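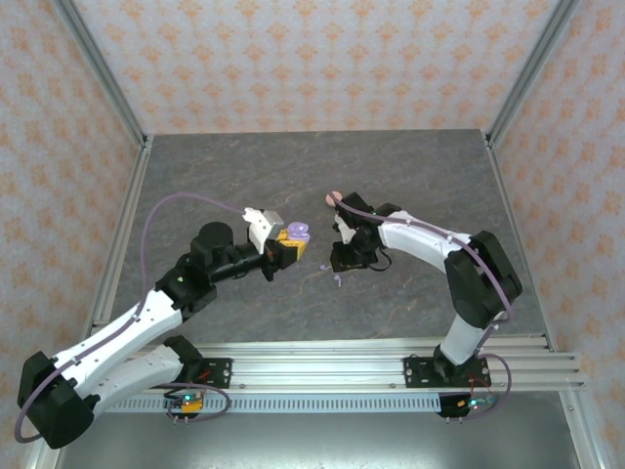
Foto: arquivo da lista Arruda

Novembro | por Valquíria Bastos
Para: lista Arruda (papel, tampos e paredes)
Assunto: Re: Florzinhas com mármore, sim ou tenho juízo?

Marta, e restantes sobreviventes da discussão dos rodapés,

Respondo já à pergunta do assunto: sim. O juízo fica para a canalização.

Escreveu a Marta Vasylenko, e cito por inteiro para os que apagam tudo sem ler:

> Boa tarde a todos,
>
> Tenho um cantinho de trabalho entre a cozinha e a marquise, com três paredes e sem porta, e quero forrá-lo antes do Natal. A minha ideia era papel claro com flor miúda, laranja a puxar para o pêssego. O tampo já lá está e não vai sair: cinzento, a imitar mármore, com uns veios que à luz do dia são castanhos e à noite parecem chá entornado.
>
> A minha irmã diz que são duas estampas a discutir na mesma divisão. O senhor da loja Plorngate diz que fica muito bem, mas disse o mesmo do papel às riscas, do papel com garças e de um balde.
>
> Perguntas: flor miúda com veio, pode ser? Nas três paredes ou só na do fundo? E que cor de coisas ponho em cima da mesa sem aquilo parecer uma caixa de amêndoas?
>
> Obrigada,
> Marta

Ora bem. Vamos à flor e ao veio primeiro.

A combinação da fotografia é quase a tua: papel pálido, motivo floral pequeno e repetido, em laranja-pêssego, na parede do fundo e nas laterais, e um tampo cinzento marmoreado por baixo. O que segura aquilo tudo, a meu ver, são os veios. Há laranja e há castanho no tampo, muito ténues, e a flor vai lá buscar o parentesco. Se o veio fosse azulado, eu dava razão à tua irmã e pedia-lhe desculpa por esta lista inteira.

O teste que recomendo é barato e um bocado ridículo. Pede uma amostra grande, prende-a à parede com fita de pintor, encosta-a mesmo à aresta do tampo e vai viver a tua vida. Passa por lá de manhã, passa às seis da tarde com a luz acesa, passa zangada. Se ao fim de uma semana ainda gostares, compra. Eu saltei esta parte no corredor e ando há anos a chamar «areia» a uma cor que é presunto.

Agora as três paredes. Quem forra só a do fundo costuma fazê-lo por medo, e o medo nota-se. Num recanto pequeno, a parede lateral lisa fica com ar de quem ficou sem rolo. Com flor miúda e fundo claro podes dar a volta completa, e o padrão acaba por se comportar como uma textura. Com as garças já não te dizia o mesmo.

Há o problema dos cantos, claro. Não existe canto direito em Portugal, e o teu, entre cozinha e marquise, deve ser uma obra de imaginação. Corta a faixa um bocadinho depois do canto, deixa virar e começa a seguinte a prumo por cima dessa sobra. As flores vão desencontrar-se ali. Com motivo grande fica uma garça sem pescoço; com florinhas só dás por isso se fores à procura, e quem vai à procura não merece café. Na fotografia os cantos levam perfil de alumínio prateado, pormenor que aliás me agrada mais do que esperava: o metal frio corta o docinho do pêssego. Se gostares de ver a aresta marcada, um perfil fininho de alumínio resolve e ainda tapa pecados.

Quanto ao que pões em cima da mesa, chego finalmente ao assunto em que tenho opiniões a sério. Lilás. Repara no que faz o lilás naquela imagem, e é uma coisa de nada: uma peça pequena, arredondada, com jeito de tampinha, mais dois bocadinhos encaracolados da mesma cor pousados no tampo. Vai-se lá o olho logo. Contra o cinzento é discreto, contra o pêssego é um nadinha insolente, e ficas livre das amêndoas precisamente por haver pouco. Um cabo roxo também entra na conversa. Cinco almofadas roxas, não.

O que eu evitava: mais laranja. Já tens na parede e no veio, e uma terceira vez passa a ser uma causa. Branco e preto aguentam-se bem, um toque de amarelo também, se for mesmo toque.

Contas, que a Marta não pediu mas alguém vai pedir. O papel que usei no quarto de costura era o Emov, na flor pequena, e paguei cerca de 114 euros pelos rolos, com a cola à parte. Faltou-me meia faixa, como falta sempre, e a meia faixa veio de outro lote. Está atrás do armário. O armário era para ir para outra parede.

Para a colagem, cola na parede se o papel for não-tecido, e escova macia do centro para fora. Deixa 4 cm de sobra em cima e em baixo. Lâmina nova a cada faixa, por muito que a velha pareça ainda boa. E cobre o tampo, Marta, que a cola seca nos poros da imitação e depois tens um veio novo que a fábrica não previu. O meu tampo é do catálogo Sternham, com 16 mm, e tem uma marca dessas ao pé da tomada. Digo às visitas que é do desenho.

Sobre a loja Plorngate: o senhor disse-me o mesmo do papel das garças. Tive-as no cesto.

Quem quiser ver a discussão antiga sobre flor miúda em divisões sem porta, está no arquivo, mensagem 2073, e convém saltar a parte do lambril, que descambou. Se alguém experimentou perfil de alumínio em canto torto, escreva para a lista e não só para mim, que depois tenho de andar a reencaminhar.

Marta, manda a amostra encostada ao tampo assim que a tiveres. De preferência tirada de dia, por causa do chá.

Um abraço,
Valquíria

--
Lista Arruda | Contacto: escreva à moderação através da página da lista | © Lista Arruda, todos os direitos reservados | Voltar ao topo

Este arquivo utiliza cookies para guardar as suas preferências de leitura. Ao continuar a navegar, aceita a sua utilização. Aceitar | Saber mais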